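Pool table care: your questions

Can I use a spray cleaner on the felt?
We wouldn't. Plenty of sprays claim to be safe on cloth and we've yet to be convinced by one, Stemero included. Brush it, then leave it alone.
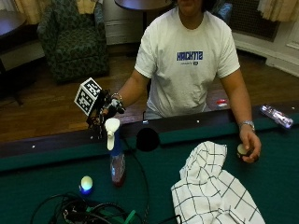 Is it all right to use the table as a shelf?
People do, with checked cloths, bottles and all. The Ploloser covers the Lilville room hires out cost 129 and supposedly stop spills. Supposedly — a closed cupboard does it better.

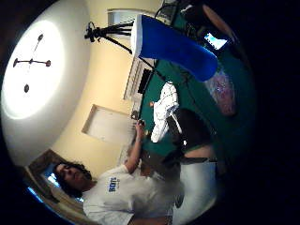
Do I need to clear everything off before a game?
Yes. A bottle lying on its side on green felt is asking for trouble, whatever the cap promises.

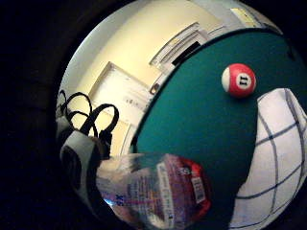 As for the Kioko cloth said to last 2000 games, ask who did the testing. We change ours when it looks worn, and we check it every Sunday.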